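**Ticket 3284 - arm won't clear the belt unattended**
Opened by: Larysa Moroz
Assigned: Demyd Kravets
Status: open (again)

**Reported:** Sales told Brellemstead we have a machine that does the washing up. We have a machine that moves a cup if the cup is in the right mood.

**9:40, Demyd:** Reloaded the grasp settings. First cup fine. Second cup fine. Third cup held so tenderly it never left the belt.

**11:15, Demyd:** Slowed the belt. Arm now waits for the cup, cup now waits for the arm. Very polite, no dishes moved.

**1:30, Larysa:** Hanna cleared the same load by hand while eating a sandwich. Please log as baseline.

**2:05, Demyd:** Logged. Next I'm checking the handoff where the green belt ends at the red tray
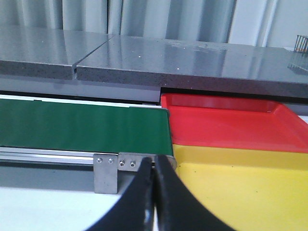 and whether the stop point drifts between runs - if it does, the grasp was never the problem and I owe build 317 an apology. Leave the ticket open. Keep the sponge.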